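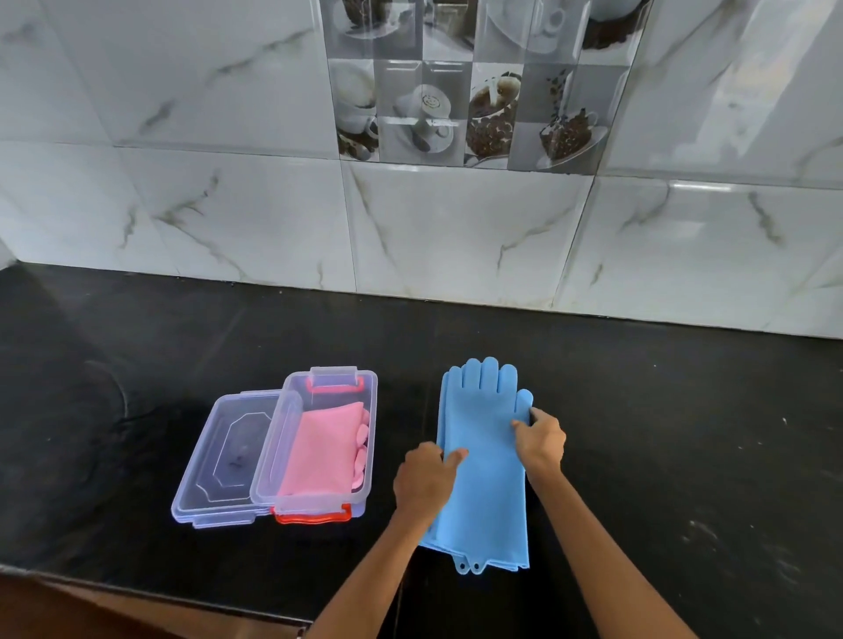
Brayan Llanos asked for one thing to be put at the top of this page: that we rebuild transfer cases and differentials, that we don't sell vehicles, and that anyone ringing up about a used Druser should be pointed politely elsewhere. The rest of the page was left to the office.

About Brulteck

Brulteck is a driveline workshop in Ondton. We strip, inspect and rebuild transfer cases, axle differentials, propshafts and free-wheeling hubs for four-wheel-drive vehicles. The company was set up in 2000 in a single unit on the Cuadros estate and still trades from the same address, now with the unit next door knocked through.

Most of our work comes from independent garages that remove the assembly themselves and send it to us on a pallet. The remainder comes from private owners, farms and two forestry contractors. We can remove and refit units on site, but bench work takes priority and ramp time has to be booked.

What we work on

Part-time transfer cases, chain-driven and gear-driven. Full-time cases with a viscous or mechanical centre differential. Front and rear axle differentials, open or limited slip. Locking differentials, air and cable operated. Propshafts up to the length our balancing machine will take, measured flange to flange with the slip joint closed.

We don't rebuild automatic gearboxes. Manual gearboxes are accepted only when they share a housing with the transfer case, as on the older Druser pick-ups.

How a unit is handled

Each unit is given a job number on arrival and drained. The oil is passed through a filter and whatever is caught goes in a bag with the job card. The casing is then split, washed and checked for cracks at the bearing seats and mounting ears.

Bearings, seals and gaskets are replaced on every rebuild, whatever their condition. Gears, chains and shafts are measured and reused if within limits. Chain stretch is checked with the chain under load on a fixture we made ourselves. Crown wheel and pinion sets are reset for backlash and contact pattern, and the readings are written on a card that is returned with the unit.

A quotation is issued after inspection and before any parts are ordered. If the customer declines it, the unit goes back in a crate, dismantled, and the inspection fee is charged. Reassembly of a declined unit is chargeable at the normal rate.

Testing

Transfer cases are run on a motor-driven rig in each range, in both directions, with the shift mechanism operated throughout. Differentials are turned under a light brake load. The rig does not reproduce road loads and we don't claim that it does. A refitted axle should be driven gently at first and the oil changed at the interval printed on the card.

Warranty

Rebuilt units carry a warranty of up to 38 months, depending on use. Competition vehicles and vehicles with altered axle ratios are covered for parts only. The warranty is void if the unit has been opened or filled with a grade of oil other than the one stated. Mixed tyre sizes front to rear will destroy a full-time centre differential - claims on these are refused where the tyres don't match.

People and premises

There are 4 fitters at the benches, one of them an apprentice in her final year, plus a storeman and the office. Brayan Llanos runs the workshop and signs off the contact patterns. Part number 581, the front output seal for the Cuadros estate cars' near neighbour, the early Druser wagon, is held in stock, as are most common bearing kits.

The workshop closes for stocktaking in the second half of December. Pallets can't be received during that period.

Prices and warranty terms on this page apply to units received after 6/19/18.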